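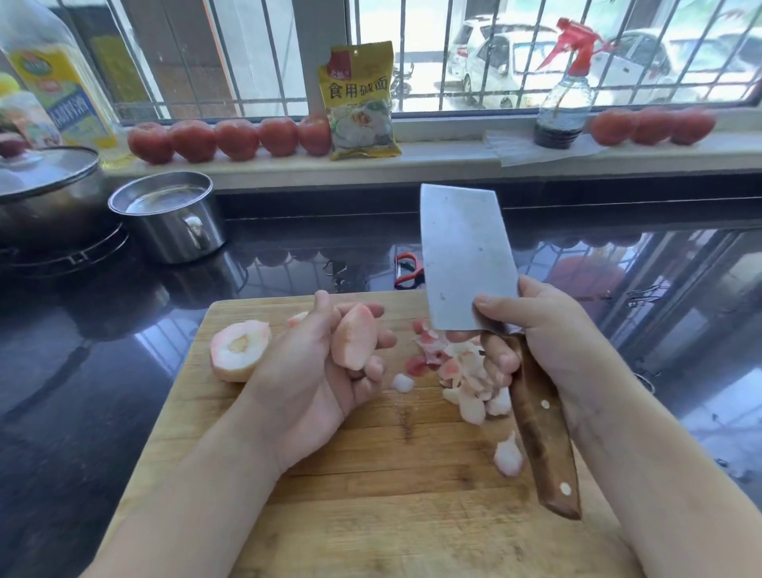

Fruit for the October supper

The kitchen group is making chopped fruit compote again this month, using the recipe Alvar Moen brought in July. We served 23 people last time and ran short.

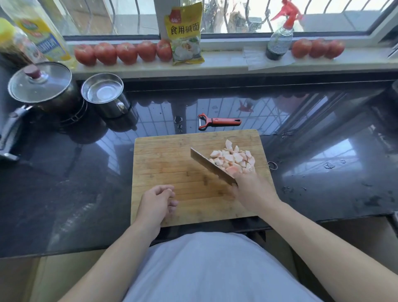 Peel the fruit first, then chop it into rough chunks. They don't need to match - the uneven pieces heaped on the board are fine for this recipe. Each batch takes 200 grams of sugar.

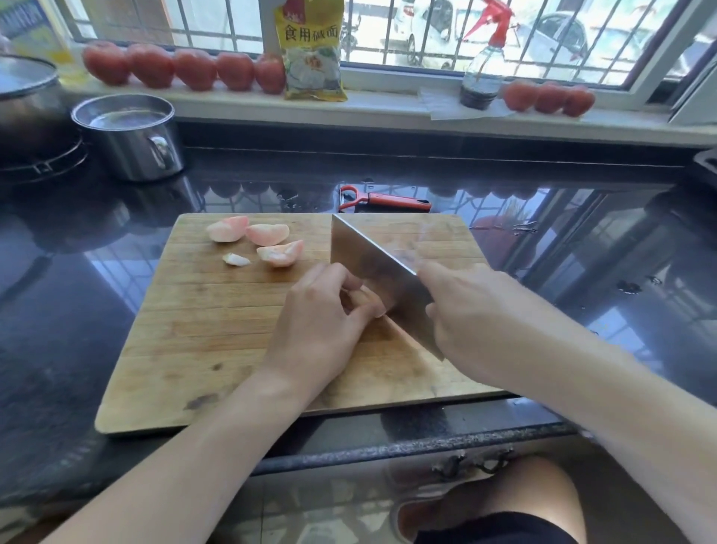

Bring your batch to Salport Hall in a covered container with your name on the lid. Czesław Baran has the sign-up sheet.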